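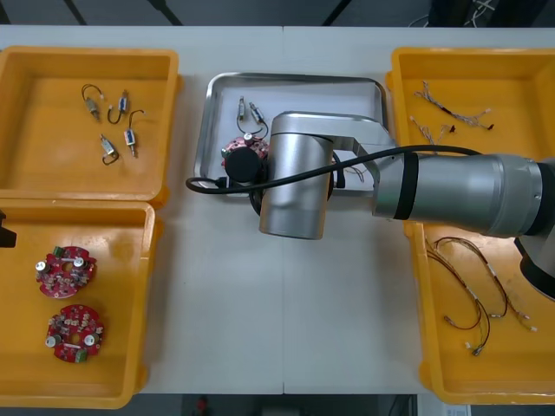 Lunden Technical Institute, Quality Methods group. Course notes, Unit 4. Revised January.

Acceptance sampling by attributes

Purpose. A receiving department takes a random sample from a delivered lot, classes each unit as conforming or nonconforming, and accepts or rejects the lot on the count. A single sampling plan is defined by the lot size N, the sample size n and the acceptance number c. The lot is accepted if the number of nonconforming units in the sample is c or fewer.

Worked case. The Merkholm plant receives a lot of connectors with N = 321. The purchase agreement specifies n = 50 and c = 0. Suppose the incoming fraction nonconforming is p = 0.02. Under the binomial model, the probability of acceptance is

Pa = (1 - p)^n = 0.98^50 = 0.364

With n = 15 and the same c, Pa rises to 0.739. The smaller sample passes most lots at this quality level. Raising n to 56 lowers Pa to 0.323, a small gain over 50.

The binomial model treats draws as independent. Sampling without replacement from a finite lot calls for the hypergeometric distribution. Use it for the homework and compare the two results.

Drawing the sample. Number the units or containers before drawing and use a random number table. Do not take units from the top layer only. If the lot was packed from more than one production run, record the run of each unit drawn.

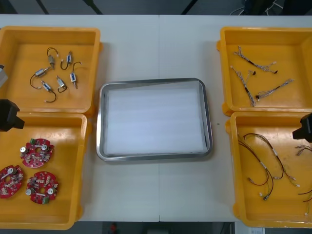
A student in the afternoon section objected that c = 0 punishes a good supplier, as one bad unit sends the whole lot back. The objection is correct. Producer's risk is the probability of rejecting a lot of acceptable quality, and it is high for zero-acceptance plans unless p is very small. The Triden plan in the reader uses c = 1 with a larger n for this reason. Plot both curves on the same axes.

Terms to know: operating characteristic curve, producer's risk, consumer's risk, rectifying inspection. 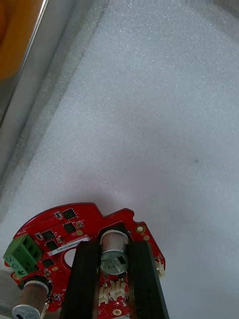
Should the sample always be a fixed percentage of the lot?
A fixed percentage gives uneven protection. Small lots get small samples and pass too easily, while large lots are judged much more strictly at the same p. Choose n and c from the risks.

Reading for next session: Rivadeneira workbook, section on double sampling.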